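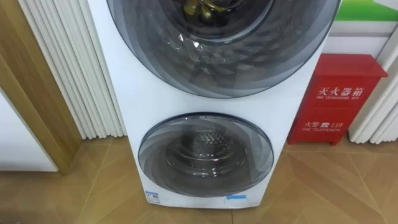

Entretien des textiles, séance 4 : les fibres et l'eau

Bon, je reprends là où on s'est arrêtés, c'est-à-dire au feutrage de la laine. Je vous avais promis une explication moins floue que celle du polycopié, alors j'essaie.

La fibre de laine est couverte d'écailles, toutes orientées dans le même sens. Avec de l'eau chaude, du savon et de l'agitation, elles s'accrochent entre elles et la fibre ne revient plus en arrière. Le pull rétrécit, et franchement on ne le récupère pas (j'ai essayé, avec de l'après-shampoing, sur un gilet auquel je tenais beaucoup !). C'est surtout le frottement qui fait les dégâts.

Le coton, lui, se comporte tout autrement. Il est plus solide mouillé que sec, et il supporte très bien 40 degrés. S'il rétrécit au premier lavage, c'est que le tissu a été tendu à la fabrication et qu'il se relâche – on parle de retrait de relaxation, notez le terme, je le redemanderai.

La viscose, c'est l'inverse : elle perd une bonne partie de sa résistance une fois mouillée. Donc on ne tord pas, on ne suspend pas une robe lourde par les bretelles, on roule dans une serviette.

Pour le TP, Hrefna Ravn vous prépare des carrés de 16 cm de côté, quatre par binôme. Mesurez-les AVANT de les laver, chaîne et trame séparément. L'an dernier, la moitié du groupe a oublié et on a fini avec de très jolis tableaux vides.

À lire pour la prochaine fois : le chapitre de Nerys Sayce sur les apprêts. Il est long, mais les pages sur l'amidon se lisent toutes seules – le reste, on le fera ensemble.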